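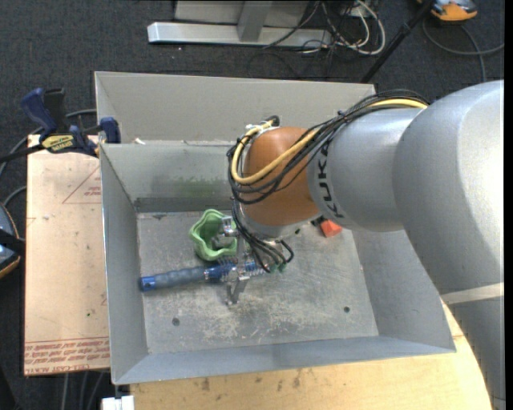
A KUKA robot arm with its gripper lowered into a metal bin.

How Actors Get Picked for a Movie
Print this page | E-mail this page

Choosing the actors for a movie is called casting. The person in charge of it is the casting director. This job is separate from the job of the director, who tells the actors what to do when filming starts.

Casting begins with the script. The casting director reads it and makes a list of every part, or role. Each role gets a short note called a breakdown. A breakdown gives the character's age, how the character speaks, and any skills the actor must have, such as swimming or riding a horse.

Take a movie called Grandenard, about a family that runs a lighthouse. The studio, Hevmont, needs an actor to play the youngest daughter. The breakdown says: "Age 9 to 11. Must be able to row a boat." It is sent to agents. An agent is a person who finds work for actors and is paid a part of what they earn.

The agents send back photos and lists of past work. For this one role, 900 children are put forward. That is too many to meet, so the casting team sorts them and asks 300 to record a short video at home. This is called a self-tape. The actor says their name and then reads a few lines from the script. Another person reads the other lines from off camera.

After watching the tapes, the team invites 60 children to audition in person. An audition is a test. The actor performs a scene, and the casting director may ask for it again in a different way — slower, or angrier, or as if telling a secret. The second reading shows whether the actor can follow directions.

The best actors get a callback, which means a second audition. In our case there are four. At a callback the director is usually in the room. The actors may do a chemistry read, in which two actors play a scene together. It has nothing to do with science class. The director is checking whether two people look like they could be sisters, friends, or enemies.

The director and the producers make the final choice. The actor is offered a contract, and a parent or guardian must agree to it if the actor is a child. Many places also require a work permit and limit the number of hours a child can spend on set each day.

Words to know
Role: a part in a movie or play
Breakdown: a short note about a role
Self-tape: an audition recorded at home
Callback: a second audition
Extra: a person in the background who usually has no lines

4 comments | Share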